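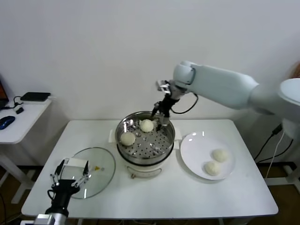 Descaling small kitchen appliances in a hard water area

Last updated: Feb 16, 2025

Home - Notes - Kitchen - Archive

Our tap water is hard. The supplier's page puts it in the top band, and the test strips I bought agree with the page. Anything that boils water in this house grows a grey-white crust within a fortnight, and I have spent more time than I would like working out what removes it, what merely moves it about, and what damages the appliance underneath.

The crust is mostly calcium carbonate. Hard water carries dissolved calcium hydrogencarbonate, which breaks down on heating and leaves the carbonate behind as a solid. It forms first on the hottest surface, so a kettle with a plate element scales from the floor up and a steamer scales where the water sits over the heater. Water that boils away completely also leaves everything else it was carrying, and that is why a steamer run dry has a harder ring than a kettle in daily use.

Scale is a poor conductor of heat. A thin layer makes little difference to the boiling time. A thick one makes the element run hotter than it should, and on cheaper appliances the thermal cut-out begins to trip early. My old Hallix kettle did this in July. It would switch off just short of the boil, and I had it down as a failed thermostat until I descaled it and it went back to normal.

What I use

Citric acid, food grade, as a powder. It has no smell, it rinses off cleanly and it stores for years in a dry jar. White vinegar works but is slower at the strength sold in shops, and the kitchen smells of it until the evening. I tried the Prornenent sachets for a few months and went back to the plain powder. They did the job, but the packet listed citric acid first and a dye second, and I have no use for the dye.

Method for a kettle or a steamer base

Unplug the appliance and let it cool. Pour in enough water to cover the scale, and add citric acid at 32 grams to the litre. My steamer base takes 560 ml to the upper line, so I weigh out a little under 18 grams for that. Stir until the powder has gone.

Warm the solution but do not boil it. Above 60 degrees or so, citric acid and calcium can form calcium citrate, a white deposit that is more stubborn than the scale you began with. I got this wrong twice before I read up on it. Hand-hot is enough.

Leave it until the fizzing stops, then look. If there is still scale and the fizzing has stopped, the acid is spent, so tip it out and mix fresh. Rinse 3 times, boil a full load of clean water and throw that away too.

Trays, lids and baskets can go in a washing-up bowl of the same mixture. Take out any rubber seals first. Aluminium parts should not be left in acid for long, as they go dull and then pit. Stainless steel is fine for an hour or 2.

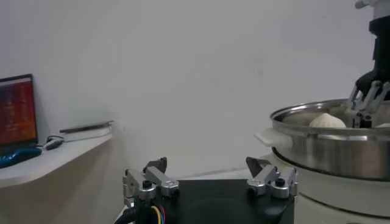 How often should a steamer be descaled?

Go by the look of the heater and ignore the calendar. When the metal has a continuous pale film that a fingernail will not shift, it is due. With our water and near-daily use that means every couple of weeks. In a soft water area it might be twice a year.

Filter jugs

I ran a Vevden jug for one winter and kept notes. Scale was slower to form while the cartridge was new, and by the end of its stated life I could see little difference from the tap. The cost of cartridges was many times the cost of the powder. If you prefer the taste of filtered water in tea, that is a separate matter - I do, slightly, but not enough to keep changing cartridges.

Still to test: whether emptying the steamer straight after use slows the ring at the water line. I have been doing it since the new year, and the ring seems thinner. I also changed the water level at the same time, so I can't separate the two yet.

Recent posts

Rice by weight, with the Panyasiri cups measured
Reading the rating plate on a kettle
Which lid seals can be bought separately
Drying out a toaster that got splashed
Water hardness units and how to convert them

Older - Newer - Top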